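LM204 Leading Small Teams
Unit 5 handout: Delegation and the handover conversation
Venness College, Department of Management Practice

Read this before the seminar. The Lonance case is in the unit folder and should be read after section 3.

1. Terms

Delegation is the transfer of a piece of work together with the authority needed to complete it. Allocation is the transfer of the work alone. The two are often confused in practice, and most of the complaints that staff make about "being delegated to" turn out on inspection to be complaints about allocation. A person has been allocated a task if they must come back for permission at each step.

Accountability stays with the leader in both cases. Responsibility for carrying out the work moves. For this unit, keep the two words apart in written answers; marks are lost every year through using one for the other.

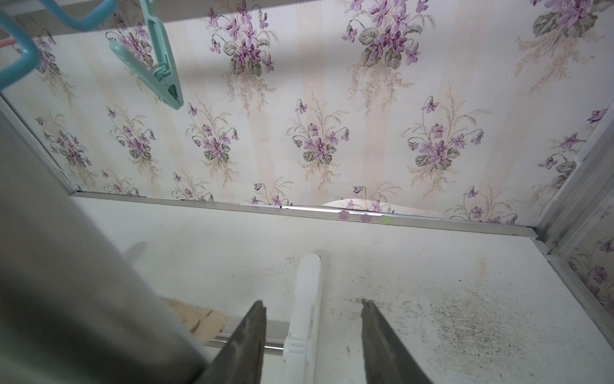 Authority can be divided into grades, and the grade should be stated when the work is handed over. At the lowest grade the person gathers facts and reports. At the next they recommend, then act after approval, then act and report, and at the highest grade they act without reporting. The grade is a fixing point for everything that follows, in the way that a clip clamped onto a rod sets one position from which others can be measured. If it is left unstated, the leader and the team member will each assume one, and the leader's assumption is usually lower.

2. The handover conversation

The conversation has a fixed order in this course, although experienced leaders vary it.

(a) Result. State what must exist at the end. Describe the result in terms that a third person could check.
(b) Limits. Budget, time, rules, and people who must be consulted.
(c) Grade of authority. Use the wording from section 1.
(d) Review points. Agree them now. A review that is added later is read as a loss of trust.
(e) Playback. The team member restates (a) to (d) in their own words. The leader listens and does not prompt.

Step (e) is the one most often dropped. Where it is dropped, differences in understanding tend to appear at the first review, by which time work has been done on the wrong footing.

In the Fonseca exercise each pair has 12 minutes for the whole conversation. Pairs who spend more than half of this on (a) should look again at how the result was worded.
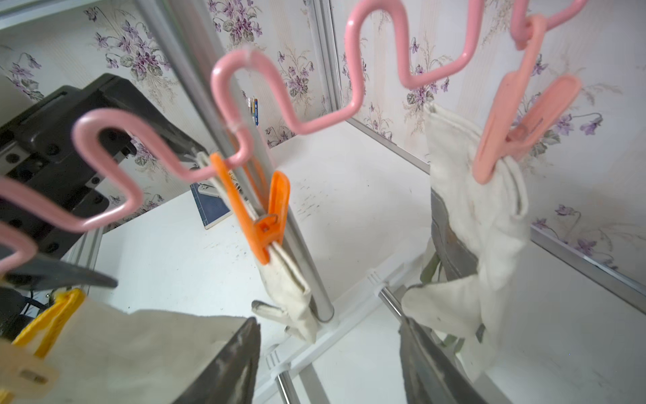

Reading for section 3: 2,760 words, in the unit folder

3. Taking work back

Work that has been delegated can be returned to the leader in two ways. The leader may take it back, or the team member may hand it back, often without saying so. The second is called upward delegation. Typical wording is "I wasn't sure how you wanted this done" or "Could you just look at the first part". Each request is reasonable taken singly. A leader who accepts all of them has resumed the work.

The recommended reply is a question about the next step, put to the person holding the work. If the answer shows that they lack information, supply it. If it shows that they lack authority, the grade was set too low and should be raised openly. If it shows that they lack skill, the work should be shared for a time, with a stated date for handing it over again.

Taking work back is justified where there is a risk to safety, where a legal duty is about to be missed, or where the team member asks for it after a full discussion. Annoyance at a different working method is not a ground. Students should note that the depot manager in the Lonance case gives three reasons for intervening and that only one of them meets this test.

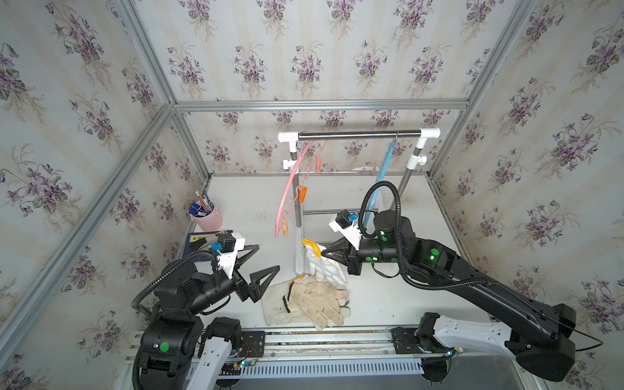 4. Preparation for the seminar

Read the Lonance case and mark each point at which authority changes hands. Write a short note (up to 385 words) setting out the grade of authority held by the shift lead at the start and at the end of the case. Use the terms in section 1.

Bring 2 copies of the Vilevano planning sheet, one blank and one filled in for a task from your own work or placement. Remove the names of colleagues from the completed copy. Students without a current placement may use a task from a club or a shared house, provided that another person carried it out.

The note is not marked but will be used in pairs. Late notes cannot be discussed in the session. The assessed essay for this unit is set in August and draws on sections 1 and 3 only.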